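Boserbridge Upholstered Seating
Listuvwood Range - Model 2506 Occasional Stool

Product code: 2506
Range: Listuvwood
Category: Occasional and bedroom seating
Availability: Made to order

Overview

The Model 2506 is a low upholstered stool intended for bedrooms, hallways, waiting areas and guest accommodation. It has remained in the Listuvwood range with few alterations to its outline, and replacement covers supplied for the current version also fit earlier stools bearing the same code.

The stool is sold as a complete unit or as a base only. Customers who wish to supply their own fabric should read the section on customer's own material before placing an order.

Construction

The base is a solid beech frame with corner blocks glued and screwed at each joint. Four turned legs are fixed by threaded plates and can be removed for delivery through narrow doorways. The seat deck is webbed, and the pad is a two-layer foam, firmer below and softer above, wrapped in polyester fiber to prevent the cover from slipping.

Legs are supplied in natural, walnut stain or black. The walnut stain was revised in February and is slightly darker than that shown on older sample chips. Customers matching existing furniture are advised to request a new chip.

Covers

Covers are removable and close with a concealed zipper on the underside. Each is available plain or quilted. The quilted version is stitched through a light batting before the cover is cut, so the pattern of the stitching may not align exactly with a printed design. This is a normal feature of the method and is not accepted as grounds for return.

Three fabric groups are offered:

Group A - plain cotton and linen blends
Group B - printed cottons, including the large floral designs
Group C - wool and heavy textured weaves

Large prints are centered on the seat unless the order states otherwise. Where two stools are ordered as a pair, the workroom will place the pattern as similarly as the cloth allows, but an identical match cannot be promised.

Customer's own material

Fabric should be sent to the Boserbridge workroom, clearly labeled with the order number and the name of the account holder. The right side of the cloth should be marked. Fabric that has not been pre-shrunk will be returned at the customer's expense. Questions about suitability may be addressed to Upendo Obura in the fabric office, who can also advise on lining requirements for lighter cloth.

Care

Vacuum the seat regularly with a soft brush attachment. Turn the stool from time to time if one side receives direct sunlight, as red and dark blue dyes in particular will fade unevenly. 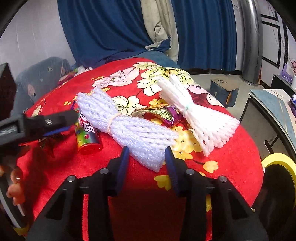
Cotton covers may be washed at a cool setting with the zipper closed, and should be replaced on the pad while very slightly damp - this allows the seams to settle into position. Wool covers must be dry cleaned. Do not use bleach or solvent-based stain removers on any cover, and do not iron the quilted version.

Leg plates should be checked once a year and tightened by hand.

Replacement parts

2506-C Replacement cover, plain or quilted
2506-L Set of four legs with plates
2506-P Replacement seat pad
153 Felt glides, for hard floors
1633 Leg extension set, for use with the Buston dressing table

The extension set cannot be fitted to stools with Atanasov casters.

Ordering and enquiries

Orders are accepted from trade accounts and from private customers. Fabric samples are free of charge and need not be returned. For contract quantities, or for stools to be used in public buildings where additional fire certification is required, please write to Arsalan Sethi, Contract Sales, before confirming a choice of fabric. Certification is issued for the finished stool and does not extend to covers purchased separately.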